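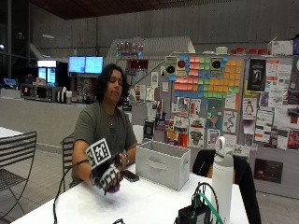 # The last word, and how to get it right

I read the death notices before the sport. I always have! My grandmother did it with a pencil in her hand, and for years I assumed she was marking spelling mistakes, when in fact she was underlining the bits she hadn't known. The bloke from the hardware shop had been a ballroom dancer. Her old piano teacher had once kept bees on a roof.

So when I heard that Mellton's little monthly paper, the Stovura, was giving over a whole page of every issue to proper, long, locally written obituaries, I was on the train before I'd worked out who I'd be writing this for.

The page is the work of Isla Pringle, who subbed on country papers for most of her life and talks about a good obituary the way other people talk about a good loaf. She wants a crust on it. "Born, married, worked, died is the tin," she told me over a very large pot of tea. "You've got to put something in the tin."

Her limit is 400 words. Families send in 4000. One son sent in his mother's entire recipe book, and Isla read all of it and used one line, written beside the fruitcake: *never again for the Hendry side.* It ran as the final sentence of the obituary, and people still bring it up in the bakery queue.

## Asking the right person

What I loved most was hearing how the details are found. The closest relatives are often the worst people to ask in the first week. They're exhausted, they're ringing the bank, and they can only remember the hospital. Isla rings them, of course, and checks every date with them, but then she goes sideways: the neighbour over the back fence, the woman who shared a desk with him in the rates office, the cousin who fell out with everybody and came back.

Kwok-wai Shek, who drove the school bus for years and now writes about one obituary in every three, has a knack for this. He asks what the person carried in their pockets. He asks what they were like to be in a car with. When he wrote up Necati Yalçınkaya, a tiler who had come to Mellton as a young man and seemed to have done half the bathrooms in the district, he rang former customers and asked them to go and look at their floors while they talked. Out it all came. He sang while he grouted. He wouldn't work to the radio. He signed the underside of one tile in every house and never told anyone which.

His daughter, Ilgın Kurtuluş, hadn't known about the tiles. She does now, and she's had phone calls from people offering to pull up their laundries.
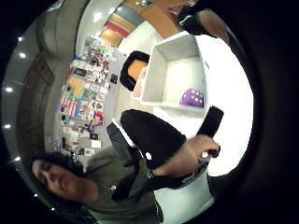 The Mellton page also runs what Isla calls advance copy, and it has turned into the liveliest part of the whole business. You write down your own facts while you're around to get them right. Full name and how it's spelled, where you were born, the jobs in order, who should be mentioned and (be brave) who shouldn't. It doesn't need a safe or a solicitor's drawer. A white open cubby shelf like the one in the photo, with a purple thing with white dots in the lower compartment, would suit Isla perfectly, as long as somebody in the house knows which compartment to look in. She has heard too many stories of beautiful notes found a month after the funeral.

Defne Avcı wrote hers last November, at the age of 100, in one sitting, and then rewrote it because she found the first version "a bit pleased with itself". She let me read the second. It's superb. It gives her years as a telephonist a single sentence and spends a whole paragraph on a swimming race she lost when she was 18, including the name of the girl who beat her and the fact that the turn was, in Defne's view, illegal. She has left a gap for the date and instructed that no one is to write "peacefully" unless they were in the room and can swear to it.

## The words that get cut

There's a list pinned beside Isla's desk. "Beloved" is allowed once. "Larger than life" is never allowed. "Passed" is up to the family, and she won't argue. She'll fight to the end for place names, nicknames and the make of the car, and she'd sooner have one small true grumble than a paragraph of praise. A man described as kind could be anyone. A man who lent out his ladder and then came over to stand at the bottom of it, giving advice, is somebody you can picture.

She's firm about errors, too. A misspelled grandchild is a lifelong injury, so every name is read back over the phone, letter by letter, and then read back again by whoever didn't make the first call. Kwok-wai reckons it's the best part of the job. People start spelling out the names and end up telling him who the children take after.

I went home with a folder of back issues and read them on the train until it was too dark to see the page. Then I rang my mother and asked her what Grandma had done with all those underlined notices. They're in a biscuit tin under the stairs. I'm picking it up next weekend.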